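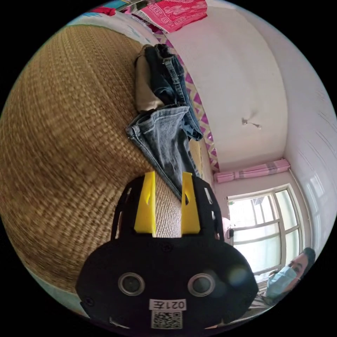 Handgeführter Greifer mit gelben Fingern vor einer Jeans auf einer geflochtenen Strohmatte.

Automatisierung im Textilservice: Zwischenstand aus Prillach

Seit April erprobt die Fedard Textilpflege im Betrieb Prillach das Legen und Stapeln von Kleidungsstücken mit Greiftechnik. Die Bewegungsabläufe werden von Beschäftigten mit handgeführten Greifern vorgegeben und anschließend im Projekt Luston ausgewertet. Bislang liegen 3.149 Aufzeichnungen vor. An der Erprobung nehmen 11 Beschäftigte teil, die hierfür eine Einweisung von 20 Stunden erhalten haben. 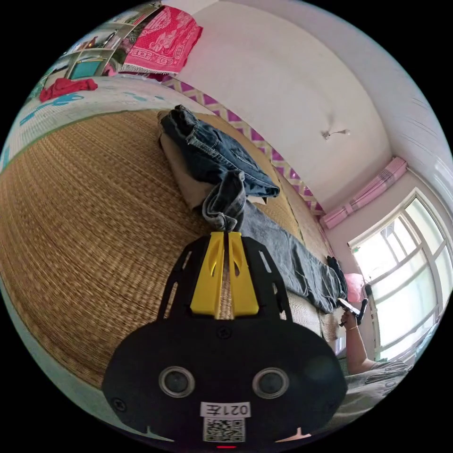 Greifer am Saum einer dunkelblauen Jeans, daneben eine hellere Hose.

Für die Arbeitsplätze gilt die mit dem Betriebsrat geschlossene Vereinbarung. Sie schließt Kündigungen aus Anlass der Automatisierung aus und regelt, dass die Aufzeichnungen nicht zur Leistungs- oder Verhaltenskontrolle herangezogen werden. Die Arbeit mit dem Greifer wird als eigene Tätigkeit geführt und entsprechend eingruppiert. Zusammenhängende Einsätze sind auf eine Stunde begrenzt; danach ist ein Wechsel an einen anderen Platz vorzusehen.

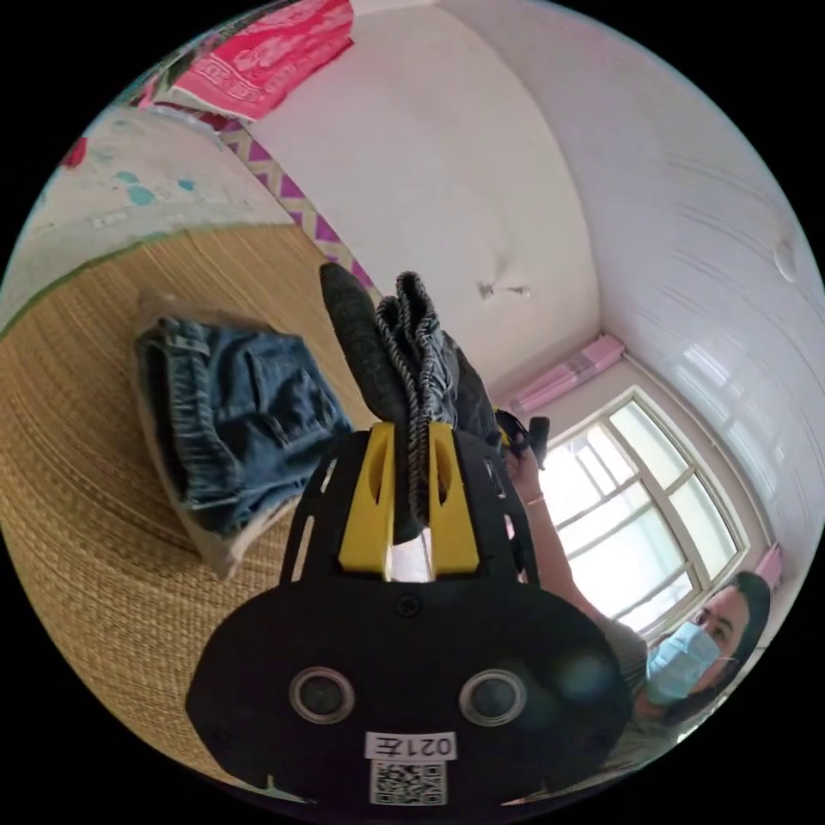 Offen ist derzeit die Behandlung von Stücken mit Kordeln, Gürteln und losen Bändern. Sie verbleiben bis auf Weiteres in der Handlegung. Über eine Ausweitung auf den Standort Ghanem wird nach Abschluss der Auswertung entschieden. Für diesen Fall sind fünf zusätzliche Schulungsplätze vorgesehen, für die sich Beschäftigte beider Standorte über die Personalabteilung vormerken lassen können.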